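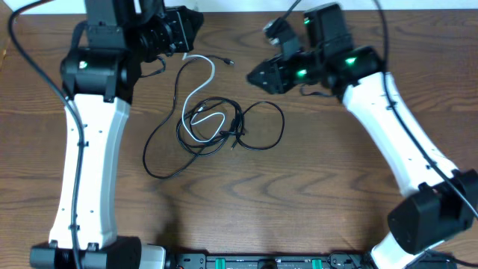 Both arms on the bench, with the cables between them.

How to set up a cable task for a two-arm bench

These are the working rules we use at Erell for any job where two arms handle loose cable on the same table. They come from the Prerkeo bench notes and apply to the Lidis tasks as well. Read them through before you power anything.

Before you start

Clear the table down to the bare surface. Tools, cups and spare screws go on the shelf.

Check the arms' own cables first. Each one should follow the outer side of the link and be clipped at intervals, with enough slack at the elbow for a full bend. Move each arm through its range by hand, with the power off, and watch the slack as you go.

Power up one arm at a time and wait for its status lights. If a light is red or stays off, stop and write it in the log. Do not swap modules between arms to find the fault – use the spare.

Laying out the cables

Put the pile where both grippers can reach it. Leave the plug ends free, and keep the mains leads for the bench well away from the work. Nothing in the pile may be connected at either end.

Labels stay on. If a label has worked loose, fix it before the run or take that cable out.

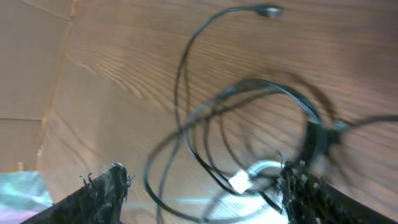

Wrist view: cable loops in the gap between the fingers, with the white label showing.

Look at the wrist view before the first grasp. You want to see both fingertips and at least one clear strand. Check the finger covering too. We replace it after 1303 grasps, or sooner if it is shedding on to the work.

During the run

Hands stay off the table while either arm is live. One person runs the task and keeps the stop button within reach.

Use the slow setting for the first 5 attempts with any new pile. If a loop catches on a wrist joint, press stop and free it by hand. Never pull it clear with the other arm.

After 4 failed grasps in a row, end the run and lay the pile out again.

Afterwards

Park both arms, switch off, and enter the run under its own number. The Fülöp log had reached 1753 in October, so carry on from the last entry and leave no gaps. Failed runs are logged the same way as good ones.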